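Home | Forums | Builds | Tools | Classifieds | Search | Log in

Builds > Robotics and Motion > Dual-arm bench cell, shared workshop

k_wunderlich
The second arm is on the frame, so I'm splitting this out of the general thread. The job is a bimanual bench cell on black aluminium extrusion with a butcher-block top dropped inside the rails. One arm goes on the left rail and one on the right, facing each other. Each has a parallel-jaw gripper. The cell is called Hula in the config files and I'm not going to rename it now.

Running total is $1,449 excluding the arms, which were bought as a pair through the Beltammont group order in August. The biggest line item after the extrusion was cable.

Current issue: the left arm repeats well within a session, but after I unclamp and refit its mounting plate the whole workspace shifts by 3 mm at the gripper. The right arm does not do this to any degree I can measure. Same extrusion profile, same plate drawing.

benteuber
Which fasteners are you using with the clamp, and is there any locating feature on the plate? If it's just friction on the rail you will never get the same yaw twice. A small angular error at the base is multiplied by the full reach.

k_wunderlich
No locating feature. Friction only, M6 into slot nuts. I expected the rail face to act as the datum.

benteuber
The rail face only constrains the plate if you push against it while tightening. Tightening the bolts in sequence walks the plate around. Drill and ream for two dowels, or bolt a stop block to the rail on either side. I'd do the stop blocks. They can be moved later.

sulov_dan
Disagree with Benedikt on this. Dowels and stops treat the symptom. Calibrate the arm bases relative to each other in software each time you set up, and it doesn't matter where the plate lands. I run a touch-off routine with 70 poses per arm and it takes less time than making the blocks.

benteuber
It matters if the plate also creeps during the run. Calibration gives you the position at the time of calibration. Knut, have you checked whether it moves under load?

k_wunderlich
Not yet. I'll put a dial indicator on the plate edge tonight and run the handover cycle.

Arm layout for anyone joining at this point:

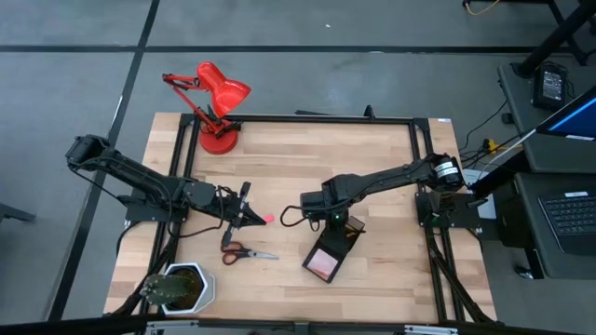 Left and right arms over the butcher-block top, small pink-red piece at the tip of the left gripper.

Both arms fold in towards the middle, and that is where the shared workspace lives. Handover happens over the centre of the top. The base plates are as far apart as the frame allows, so at the centre each arm is fairly well extended and any base error shows up at its worst.

mags_t
Two comments on the layout.

1. The cables run along the links on the left arm. Make sure there's enough slack at the shoulder when it folds back. I lost a connector on mine that way.

2. Lamp on the back edge. Its base sits half on the wood and half on the rail. If the rail and the top are not flush it will rock, and a cone shade at that height is within reach of an elbow on a bad trajectory. Add it to your collision model or move it.

k_wunderlich
The lamp is in the collision model as a cylinder, oversized. The cactus in the front left corner is in there as well. The scissors are not, they're one of the objects.

sulov_dan
You're letting a gripper pick up scissors before the base is repeatable?

k_wunderlich
By the handles, at low speed. The grasp point is well clear of the blades.

pellworm
How do you find the parallel jaws for flat items? I went through three sets of fingers before I could hold anything thin and square without it rotating in the grip. What fixed it was a wider pad with a shallow V cut in it. Plain flat fingers only contact on one line if the jaws are out of parallel by even a small amount.

k_wunderlich
Flat fingers so far, standard black ones. Flat items are acceptable if I pick near an edge and keep one corner of the object on the wood while the wrist reorients. Lifting clear and then rotating is where it slips. I'll try the V.

sulov_dan
Dragging a corner across butcher block will mark it eventually. Put down a mat.

k_wunderlich
A mat changes the friction and I would have to redo the height offsets. The top can be sanded.

k_wunderlich
Indicator results. Left plate: no movement I can read with the arm idle. During the handover cycle it deflects and comes back, and after a full evening of cycling there was a small permanent offset in the same direction as the shift I reported. So both of you are partly right. It creeps, and it also relocates badly.

The slot nuts on the left rail are a different batch from the right. The spring-ball type, thinner body. The right side has the solid roll-in type. I hadn't noticed when I assembled it.

benteuber
That would account for the difference between sides. Replace the nuts, torque them evenly, then add the stops anyway.

sulov_dan
And calibrate after that.

k_wunderlich
Doing all of it. New nuts are in. Stop blocks cut from offcut extrusion, two per plate. I refitted the left plate five times and the offset at the gripper stayed under what I can resolve with the pointer. Calibration script is running now, with Dan's pose count.

mags_t
What's the cycle count at so far?

k_wunderlich
3,824 on the left elbow joint, a bit fewer on the right. No backlash I can feel by hand. The log is written from the controller, so it includes the aborted ones.

benteuber
Strip the aborted cycles out before you compare sides. An emergency stop loads the gearbox far more than a normal cycle — you want those as their own column.

k_wunderlich
Fair. Will change the logger.

Comments (3)

rivet_counter
Had the same problem with spring-ball nuts on a router gantry. Swapped the lot.

tamsin_w
Could you post the stop block drawing? Mainly after the hole spacing from the rail edge.

old_lathe
Still think dowels. Blocks collect swarf.

Contact the moderators | Copyright the forum and its posters | Back to top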